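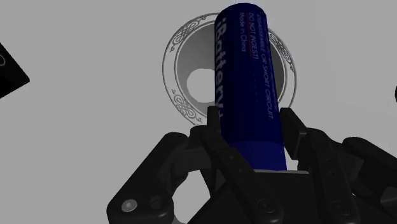 How does a battery make electricity?

You press a button and the flashlight goes on. Easy. But where was the light hiding before that? Not in the battery, nope. There's no light in there and no little lightning bolts either. What's in there is chemicals, packed tight and waiting.

First, electrons

Everything is made of atoms. You, your socks, the dog. Atoms have tiny bits called electrons, and some electrons can be pushed from one atom to the next. Get lots of them moving the same way along a wire and you have an electric current. That's what runs a toy or a clock.

So a battery is really an electron pusher.

Two ends

Look at a battery from your TV remote. One end has a bump, that's the plus end. The flat one is the minus end. Inside are two different materials that don't touch, and between them a paste or liquid called the electrolyte (say it: ee-LEK-tro-lite).

At the minus end the chemicals give electrons away. At the plus end they want electrons. But the electrons can't cut through the middle! The electrolyte won't carry them. Only way round is outside, through the wire, through the bulb, back in at the plus end. And the bulb lights up on the way.

Switch off = a gap in the path. Everything stops. Switch on, gap closed, off they go agian.

Why do they run out?

The chemicals get used up. Bit by bit they change into other chemicals that can't push any more. The battery looks the same on the outside and it doesn't get much lighter, it's just finished.

Rechargeable ones are different. Plug them in and the charger pushes electrons the other way, which turns the chemicals back, mostly. After lots and lots of charges they get tired too.

Big ones, small ones

A fat battery and a skinny battery can have the same push. The push is called voltage. AA, AAA, C and D, the ordinary kind, all are 1.5 volts. The fat one just has more stuff inside so it keeps going longer. 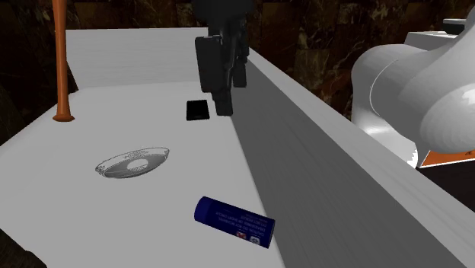 Need more push? Line them up, plus to minus, plus to minus. Two of them make 3 volts. That's why your toy wants them in a certain way round and sulks if one is backwards.

Try it: lemon battery

Ask a grown-up first. You need a lemon, a zinc nail (they're called galvanized), a piece of clean copper and a voltmeter.

Roll the lemon on the table, press hard so it gets juicy inside.
Push the nail in one side and the copper in the other. They must not touch.
Put one voltmeter wire on each. Read the number.

Ileana Stoica's class tried it in August with 15 lemons, and then a potato, wich works too. One lemon is too weak for a flashlight bulb, don't be sad. Don't eat the lemon after!! Metal gets in the juice.

Stay safe

Never cut a battery open or put one in a fire.
Button batteries, the little round flat ones, are very dangerous if swallowed. Tell a grown-up right away, even if your not sure.
Don't mix old ones with new ones.
Used ones go to a battery collection box. Lots of stores have one.

Words to know

Atom: tiny piece that everything is made of
Current: electrons moving along
Electrolyte: the paste or liquid in the middle
Voltage: how hard the push is

Next time: magnets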